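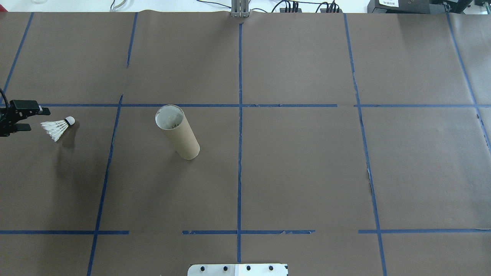 Is the Nallel practice kit worth it for a small robot arm setup?

Asked on Sunday

We run two arms at a community workshop and I've been asked to choose a kit for practising pick and place. The Nallel kit from Tovberg keeps coming up. As far as I can tell it's a roll of brown paper, blue tape, a printed layout guide and a box of light objects such as shuttlecocks and cardboard tubes. There's also a licence for the exercise software, and I assume that's where most of the price goes.

My questions are:

Does the paper and tape hold up, or will I be replacing it all the time?

Are the objects any good for a two-finger gripper? Ours are basic, with no force sensing.

Is the software tied to their own arms? Ours came second-hand from Plallska and I don't want to buy something that won't talk to them.

I've read the product page and it doesn't cover any of this. Happy to hear from anyone who has used it or something close to it.

3 answers

Answer 1 (accepted)

We've had the kit since April. Taking your questions in order.

The paper is ordinary heavy brown paper. It creases if you don't pull it tight before taping down the edges, and once a crease is in, it stays. The tape is the weak part. It tears where the gripper drags on it and the ends start to lift. You can patch it with any painter's tape from the hardware store. My patches don't line up with the old strips and it makes no difference to the exercises.

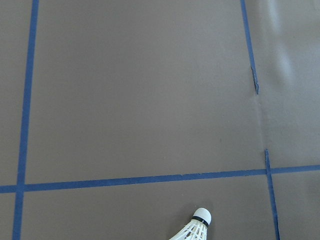 The shuttlecock is the harder of the two objects. If you close on the skirt too firmly it bends, and if you go for the cork end at the wrong angle it rolls. Start people on the tube, standing upright. We broke 5 shuttlecocks in the first month and now buy them from a sports shop, as the spares from Tovberg cost more and come in packs of 20.

Software: it isn't tied to their arms, but you have to fill in the arm settings yourself. The guide covers this on one page and could use several more. It took me two evenings. Check the firmware on your controllers first. Ours gave error 502 every time we loaded a layout until we updated.

Would I buy it again? For the software, yes. I'd skip the refill packs and use local paper and tape.

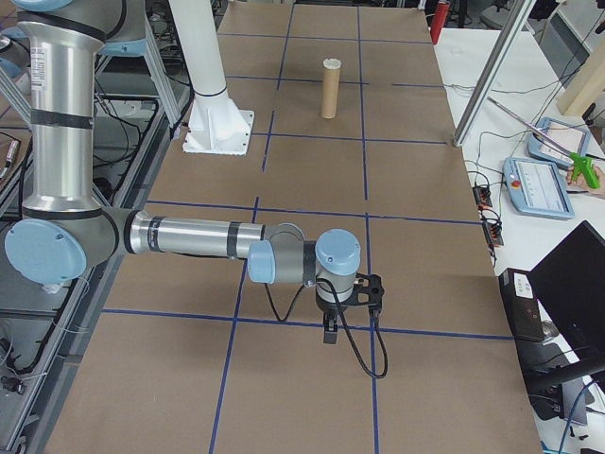
Arm over the taped grid, tube standing at the far end, pendants on the side table.

Answer 2

I wouldn't bother. Paper, tape and a cardboard tube are things you already have. The Lindgren exercise sheets are free to download and do much the same job, though you score them by hand. If you only have a few learners that's fine. We ran a group of 6 that way with no trouble.

The layout doesn't need to be exact either. Mark out big rectangles and get on with it.

Answer 3

Does anyone know if they ship to Tasmania? The checkout won't take my postcode.

Comment on Answer 1: Which version of the layout guide do you have? Mine has the arm settings at the back, over three pages, and they're a lot clearer than you describe. Might be worth asking Tovberg for the newer one.

Comment on Answer 1, from the asker: Thanks, that covers it. I'll check the firmware before ordering.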